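The Joy of a Half-Full Shelf

There's a moment in any move when the boxes are flat, the kettle is on and the shelving stands there waiting for you. I love that moment! When we took over the upstairs office in Irndale last August, I'd been looking forward to it for weeks, and I still managed to get it wrong by filling every cubby before lunch.

It took me until Friday to empty them again. Box files went into the cupboard by the stairs, the spare cables went with them, and all at once we could see the unit itself, with its pale grey wood grain and those rust-orange backs in the upper cubbies (what a colour to hide behind box files!).

So now I start with one framed picture and go from there. A thin black frame and a simple line drawing on white will hold their own against almost anything, and you can try one in every cubby in the time it takes to drink a cup of tea.

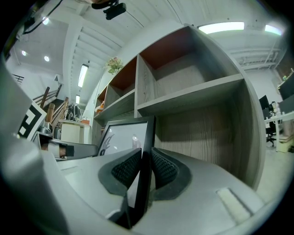 A reader in Prulton wrote to tell me I'm far too timid, and that a cubby with one thing in it always looks to her as if somebody has moved out. She groups her frames in overlapping pairs, the bigger one behind, and swears by a coloured back panel to pull them together.

I tried it, and with small frames she's quite right. With a larger one I still like a bit of bare panel showing on both sides.

Flowers go on top. Artificial ones are fine by me, especially pink ones with plenty of green leaf, and a small bunch is enough. Give them a dust when you do the shelves, and turn them now and then so you get a different side to look at over your coffee.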